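Introduction to Household Economics
Handout for Unit 4: Fixed costs, variable costs, and the price of one more
Prepared by Kadir Ekinci
Revised Aug 7, 2023

Please read this handout before the class meeting and bring a calculator. In Unit 3 we spoke about income. Now we turn to the other side and ask what a small business pays, when it pays, and which of these payments depend on how much it produces. Many students believe they understand this already, and then in the exercise they put the rent in the wrong column. So I go slowly.

4.1 Two kinds of cost

A fixed cost is a cost that stays the same when the quantity produced goes up or down. Rent is the usual case. The bakery on the corner pays the same rent in a month with many customers as in a month with few. Insurance is often fixed, and so is the yearly fee for a license.

A variable cost changes with the quantity. Flour, paper bags, and the wages of helpers who are paid by the hour are variable costs of the bakery. If the bakery makes no bread, it buys no flour.

The word "fixed" does not mean that the amount can never change. The landlord can raise the rent. What we mean is only that the rent does not change because one more loaf was baked. Please keep this difference in mind, as it is the most common mistake in the written work.

Electricity is a mixed case. The bill usually has a basic charge, which is fixed, and a charge for use, which is variable. When you meet a bill like this, divide it in two and write each part in its own column.

4.2 The Çınar workshop

For the rest of the unit we use one business. The Çınar workshop in Olstead makes kitchen tools and sells them to shops in the town and at the market in Drorumton. The owner, Zübeyde Gündoğdu, was kind enough to let us use her monthly figures, and I have simplified them a little.

Her fixed costs for one month are 4,000 dollars. This includes the rent, the insurance, and the payment on the delivery van. Her variable cost is 11 dollars for each set of tools. This includes the material, the box, and the work that is paid by the piece. She sells each set for 46 dollars.

Total cost = fixed costs + (variable cost per set x number of sets)

If she makes 100 sets, the total cost is 4,000 + (11 x 100) = 5,100 dollars. If she makes 200 sets, it is 4,000 + (11 x 200) = 6,200 dollars. The quantity has doubled, but the total cost has not. The fixed part was paid already and did not have to be paid a second time.

4.3 Average cost

The average cost is the total cost divided by the quantity. For 100 sets it is 51 dollars per set, and for 200 sets it is 31 dollars per set. At 100 sets the workshop loses five dollars on each set. At 200 sets it earns 15 dollars on each, with the same tools, the same people, and the same price.

We say that the fixed cost is spread over more units. Students sometimes write that the fixed cost "becomes smaller." This is not correct. The total of the fixed costs is still 4,000 dollars. Only the share that belongs to each set is smaller.

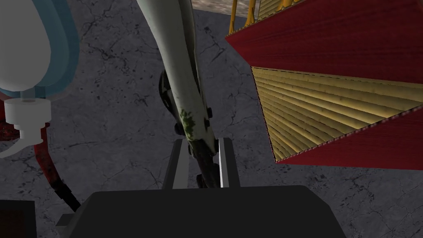 Unit 4, Part B: Decisions

4.4 The break-even quantity

The break-even quantity is the number of units at which the business has neither a profit nor a loss. To find it, we first need the contribution per unit. This is the price minus the variable cost per unit. For the workshop it is 46 - 11 = 35 dollars. Each set that is sold brings 35 dollars toward paying the fixed costs.

Break-even quantity = fixed costs / contribution per unit

This gives 4,000 / 35 = 114.29. The workshop cannot sell a part of a set, so we round up to 115. If we round down to 114, a small loss of ten dollars remains. Always round up in this kind of question - I take off one point for rounding down.

4.5 Marginal cost

Marginal cost is the cost of producing one more unit. In our simple case it is always 11 dollars. In real workshops it can rise when the quantity is large, for instance when the helpers must be paid extra for evening hours.

Suppose that a shop called Wuten asks for a special order at 30 dollars per set. The owner already sells 200 sets in the month at the normal price and has time to make more. At first look the order seems bad, because the average cost is 31 dollars. But the fixed costs are paid already. Each additional set costs 11 dollars and brings 30 dollars, so the order adds 19 dollars per set to the profit.

There are two warnings. The regular customers may hear of the lower price and ask for it too. Also, the workshop can make up to 345 sets in a month, and a larger order would need more space and a higher rent. At that point the rent is part of the decision and must be counted.

4.6 Exercises

Please show your steps. An answer without steps receives half of the points.

1. Calculate the total cost and the average cost for 160 sets.

2. The rent goes up by 500 dollars per month. Find the new break-even quantity.

3. The price of the material rises and the variable cost becomes 14 dollars. Find the new contribution per unit and the new break-even quantity.

4. In your own words, explain why the owner might still refuse the order from Wuten. Five or six sentences are enough.

5. Choose a business that you know well. Write down three of its fixed costs and three of its variable costs, and one cost that you find difficult to place.

Exercise 5 will be discussed in small groups, so please write it on a separate sheet. For Unit 5, read the chapter on saving and interest up to the first table.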